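Forum > Cells and Benches > Rules and good practice

Started by gustlow_gripper, 9/15/19

gustlow_gripper: We're rewriting our bench rules and I've hit a snag. The old sheet says finger pads get changed every 206 hours, full stop. I'd sooner go by looking at them. What do you lot do?

Xiuying Luo: Hours, every time! Looking is fine until three people look and you get three answers. At Backlund we swap at the number and sign for it.

nirnham_pete: Disagree, sorry. Ours do soft bags for weeks and barely mark, then one day on cardboard and they're filthy. A fixed number bins good pads.

Xiuying Luo: Pads are cheap, Pete. Arguments aren't.

Gerardo Leone: Bit of both here at Gruvosstead - hours as the upper limit, plus a look before each session. Two arms on one cardboard box:
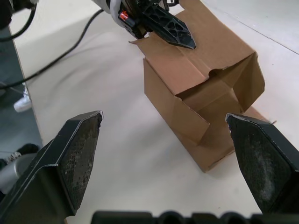
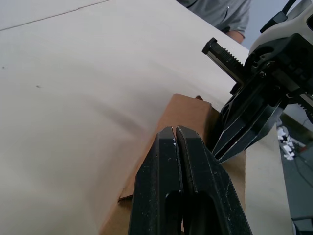

My own bugbear is the floor, and I'd put it in the same sheet. We keep a taped line 20 inches out from the bench and anything inside it gets picked up before the arms go live. Paper scraps like the ones on the floor in the second photo would go in the bin first, and so would any cable you could hook a foot round. Takes 2 minutes.

gustlow_gripper: Fair. Might nick the tape idea. Still not sold on hours though.

nirnham_pete: Told you :)

Back to top | Contact the moderators | Copyright Cells and Benches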